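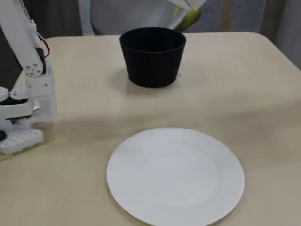

3.2 Tableware and table layout

All sessions in the Wemthorpe study used the same small group of objects, chosen for plain colour and simple outline. The vessel is black and tapered, wider at the rim than at the base, and was used upright throughout. The plate is white and round, with a flat well and a slightly raised rim. Both were kept on a light beige tabletop with a rounded edge. We did not use patterned crockery, which had made the rim hard to judge in the earlier Cakden trials.

The vessel was placed towards the far side of the table and the plate nearer the front, leaving open surface between them. Positions were not marked on the table. Small differences from one layout to the next were accepted, provided that neither object touched the other.

A white cube was added in the second condition. It could start on the plate (Figure 6) or inside the vessel, and the two starting places were used equally often. Of the 102 layouts recorded in August, 50 began with the cube on the plate and 50 with it in the vessel; the remaining two were left out because the plate had been set down upside down.

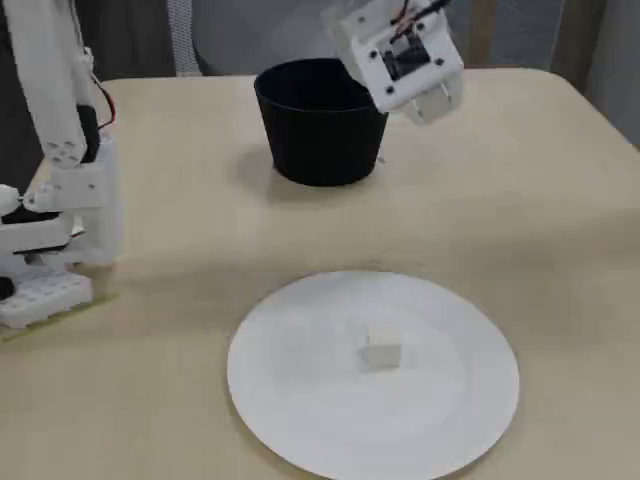
Figure 6. Second condition, with the white cube on the plate and the black vessel behind.

White on white was kept on purpose. In the Tessier layouts the cube was coloured and stood out from the plate at once, so those results say little about low contrast. Lighting was left as found in the room, and soft shadows on the tabletop were not corrected.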